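Hand-held gripper build: progress report for the small projects fund
Fullville shared workshop
Submitted by Jerome Talavera
March 21, 2020

Work since the January report

The first grant payment covered the second version of the hand-held gripper. The first version closed unevenly and dropped anything heavier than a marker. I redrew the finger mounts over the winter and printed them again with more screw positions, so the spacing can be changed with a screwdriver and doesn't need a new print each time. The pads were reprinted in a softer filament from Murkeck. It took 3 tries to get a pad that came off the bed in one piece.

Assembly is finished. The linkage is the same one I described in January, with the sloppy pivot drilled out and fitted with a brass sleeve. Hand force at the trigger is lower than it was, and my wrist no longer gets sore in the first few minutes.

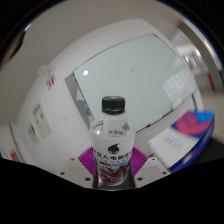
Gripping tests are the main thing I have been doing this month. The list we agreed on has 36 household objects, and I have been through all of the rigid ones. Smooth round objects were the weak point of the first version, so I gave those the most time. A bottle held low, near the base and well under the cap, puts the ribs of both pads against the curve of the side, and I have made that the standard grip for the test sheet. Each object is gripped, lifted, held and set down, and a drop at any stage is logged as a fail. With the old pads the bottles failed almost 200 times over the whole series. I don't have a fair comparison for the new pads yet and will leave the figure out until the series is complete.

Soft objects have not been started. A folded cloth and a bag of rice are next. I expect the rice to be trouble because the mounts flex a little when the load sits off center.

Test area

I moved the work from the bench by the drill press to the long black table in front of the whiteboard. The bench shook whenever someone was drilling. The table also gives me room to lay out several objects and reach for one among others, and that part of the plan was missing from the first round. A bottle and a mug with a handle are the pair I use most, with a coaster under the bottle. Tools stay out on the table too, and I have left it that way. A real kitchen or desk won't be cleared either.
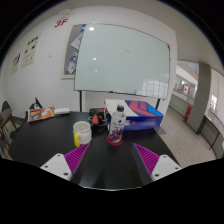
Cuevas read a draft of this section and asked whether the reach tests should be run by more than one person, given that my hand is large and I have had months of practice. The point is fair and I have changed the plan. Two other members will run the same sheet without coaching, and their results will be kept apart from mine.

Money

Spending to date is $2,609. Most of it went to filament, bearings and the two small motors for the powered version. The motors came from Totamis and one arrived with a bent shaft. They have agreed to replace it but have not given a ship date. I have not bought the second battery pack and would like to hold that line open.

Problems

The screws at the fingertips work loose during long sessions. Thread locker helped on the left side and has not been tried on the right. One pad has started to lift at the lower corner and will need to be glued again.

Next period

Finish the soft objects. Run the sheet with the two other members. Fit the motors if the replacement comes, or keep going with the hand trigger if it doesn't. I will send the full log with the next report, along with the drawings for the finger mounts and the receipts for anything bought after today.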